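Noteteck sets out new setup and care routine for its Grorthorpe handling cell

GRORTHORPE, March – Noteteck has brought in a new setup and maintenance routine for the robot handling cell at its Grorthorpe workshop. The routine covers the gripper, the wrist camera and the gridded work mat, and is now used at the start of every working day. A second cell at the company's Plurkbridge site will move to the same routine later in the spring.

The cell is known in the company as Surdu. It is a single arm with a two-fingered gripper and a small camera at the wrist, and it is used to try out the picking and placing of light household and play items before the same work is offered to customers. Surdu has completed 806 hours of running since it was installed.

Until now, the cell was checked once a week and repaired when something stopped it. Noteteck reviewed the workshop log over the winter and found that most stoppages came from small faults: fingers that had drifted out of line, a camera mount that had worked slightly loose, or a mat that had shifted under the arm. None of these takes long to put right. Finding them in the middle of a run took much longer, and a run that had been spoiled usually had to be started again.

The new daily check takes around 20 minutes. The arm is first moved clear of the mat and the power to the gripper is switched off. The fingers are wiped with a dry cloth and looked at for wear, and the cable at the gripper is checked for rubbing along its length. Power is then restored and the fingers are opened and closed 3 times with nothing between them. If they do not meet evenly, the left finger is reset first.

The wrist camera is checked next. The arm is turned so that the camera faces a plain surface, which makes dust or a mark on the lens easier to find. It is then brought back over the mat, where the white grid lines are used to confirm that the camera has not twisted in its mount. 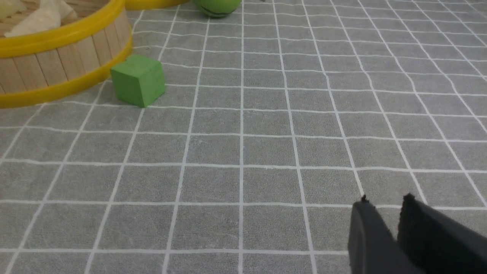
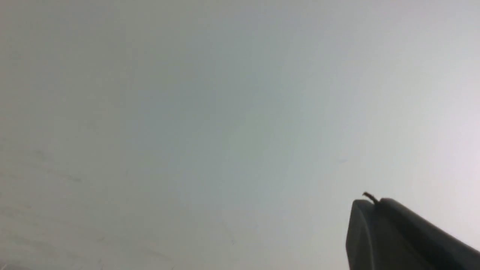
The mat itself is squared up against two fixed stops on the bench. Test items are put out only after this has been done, and the arm makes one slow pass over them before it is allowed to pick anything up. The result is written on a card kept beside the controller, along with any part that was adjusted. A cell that fails the same check on 2 days running is taken out of use until the part has been replaced.

Replacement parts are held on site. The workshop now keeps a full set of fingers, a spare camera mount and a made-up gripper cable, so that any of these can be changed without waiting for a delivery. Changing the fingers is followed by the full daily check from the beginning, even when the check has already been carried out that morning. The same applies after any change to the camera mount.

"The work is simple and we wanted to keep it that way," a Noteteck spokesperson said. "Anyone who runs the cell can do the daily check with a cloth, a hex key and the card. Larger jobs, such as work on the arm joints, still go to the maintenance team."

The weekly check remains in place but has been shortened. It now deals only with the arm joints, the bolts holding the base to the bench, the emergency stop and the saved positions in the controller. A copy of the saved positions is made before any repair is started and loaded back in once the work is finished.

Staff at Plurkbridge have been given the written routine and will be trained on the Grorthorpe cell before their own is changed over. The Plurkbridge bench is shorter, and its mat stops will need to be moved before the routine can be used there. Noteteck will make the routine available to customers who run a cell of the same type, together with a blank copy of the daily card.

Notes to editors

Noteteck builds and maintains small robot cells for light handling work. It has workshops in Grorthorpe and Plurkbridge.

Copies of the routine can be requested from the Noteteck press office at Grorthorpe.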